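Prumel hand-held gripper: replacement finger pads and our pinch fault notice

I sell the Prumel through our little shop at Surkamport, and I use one most days for recording household jobs that later go to the training crew, so I've got opinions about it! Before you order the new pads, please read this bit on the fault, as we've had a few returned tools now and they all came back with the same trouble.

The jaws don't always let go. You ease off the trigger, the fingers stay shut, and if you keep lifting, whatever you've got hold of comes with you (and so does your wrist, the wrong way round). Ours first did it after 1,558 grasps, well short of the service interval.

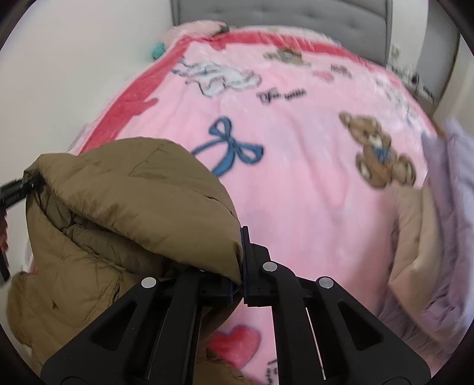 The sticking starts at the pads, as far as Michiels and our own bench can tell. Fabric gets drawn in, bunches behind the tips and loads up the pivot. Thin cotton hardly bothers it. Puffy stuff is another matter, and a pinched fold of quilted down jacket like the brown one between those dark blue pads is the kind of grip I'd be careful with until you've done the swap. Keep your other hand clear of the struts too; the cut-out windows are just the right size for a fingertip, and I have the bruise to prove it.

If it jams, stop lifting. Lower the load onto the bed or bench, switch off, then back the release screw out 3 turns. Please don't yank the fabric free, you'll tear the garment and chip the pad.

The Fludness pad kit has a shallower lip and a stiffer return spring. I ran 100 grasps on the new set with no sticking, though I'd like to see a lot more than that before I call it cured. Standard colour is dark blue, grey on request. 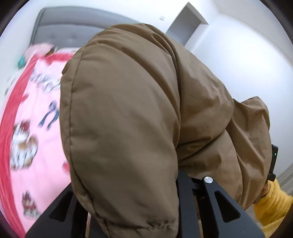
Issue 7

Fitting takes one hex key and a bit of patience. Check the silver pin at the tip of the right jaw while you're in there, and if it wobbles at all, send the whole tool back to us instead of fitting the kit. Kits for tools already registered are free and go out from October. Everybody else, add one to your cart and put the serial number in the order notes.

Notice updated 8 September 2026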